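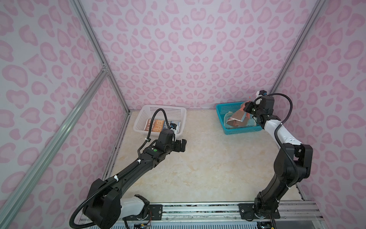 Two robot arms and two plastic baskets on a marble-patterned floor, with spotted pink panels behind.

The road to Kelemen

The bus from Grodamby leaves at five in the morning, and by four the line already reaches the pharmacy on the corner. Most of the people in it carry one bag. They are headed for Kelemen, the last town before the border, where the migration office takes new asylum requests until noon.

The office registered 2,632 people in November. The month before, it was 3,367. Officials at the provincial government credit the drop to heavy rain, which closed the mountain road for days at a time. Aid workers think many families simply took the longer route through Sutivo, where no one keeps a register.

The Kelemen shelter has 68 beds. When those are full, mothers with small children are moved to the school gym and everyone else sleeps at the bus station. Stoltance, the aid group that runs the kitchen, serves rice and beans twice a day and hands out phone cards in the evening — usually the first thing people ask for.

A request takes months to decide. Those who wait find work where they can, picking apples or unloading trucks at the market. Rents in town have gone up, and some landlords now want three months in advance.

The province has promised a second office in Sutivo by spring. The building has been chosen, but it still has no staff and no power.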